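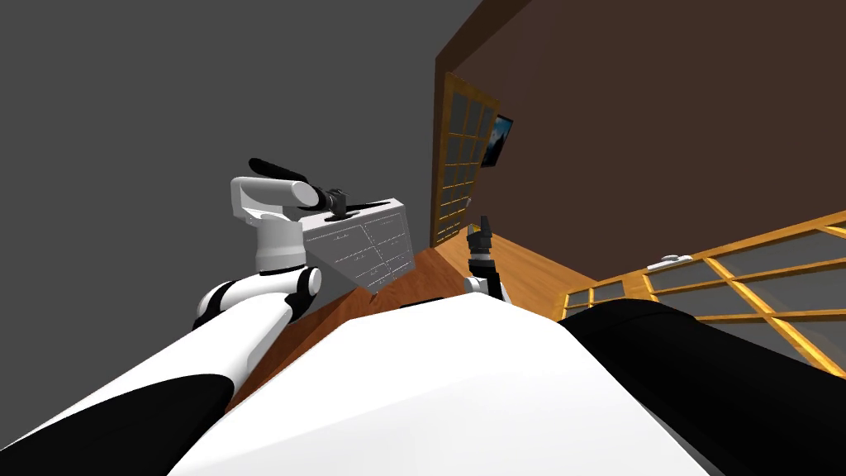 The fault on Wan took me most of May to find, and it came down to a sign error in a limit check. Wan is the two-armed humanoid I run in simulation before anything goes near the hardware at Grinlow. The task was a simple carry: hold a long rod in the left gripper, bring it across the body and set it down. The room is one I have used before, with a wood table, a small gray chest of drawers on it and a glazed door at the back. With the left arm raised, the black rod reaches across just above the chest, and that small gap is where the trouble was. The planner believed it had more room there than it did.

I ran the carry 205 times over one night. Most runs finished. In the ones that didn't, the rod came down on the chest, the wrist kept turning, and the force reading climbed until the simulator threw the run out. A real arm would have kept pushing until something bent.

My first guess was the grip. I raised the friction on the finger pads and the failures stayed put. Then I blamed the collision shape of the chest, which I had imported from the Harnard furniture set and never checked. It was slightly too small, so I fixed it. The failures dropped a little and I lost 2 days thinking I was done.

The real cause was in the wrist. When the gripper picks up a long object, my code adds its length to the arm model so the planner knows how far it sticks out. The offset was applied along the wrong direction of the wrist axis. With a short block you would never see it. With a rod, the planner was keeping a stretch of empty air clear of the furniture while the far end of the rod was not being checked at all.

What bothers me more is the force stop. It was supposed to halt the arm at contact, and it compared a signed value with a positive limit. A push in one direction tripped it. A push in the other never could. That same check was in the build I had set aside for the real arm.

I fixed both and ran it again, 258 times, with no contact on the chest. I also added a test that pushes on the wrist from each side and fails if the arm doesn't stop — I should have had that from the start. The Ninier controller has its own torque limit underneath mine, but I have not tested it with a rod in the hand, so the hardware run is on hold until I do.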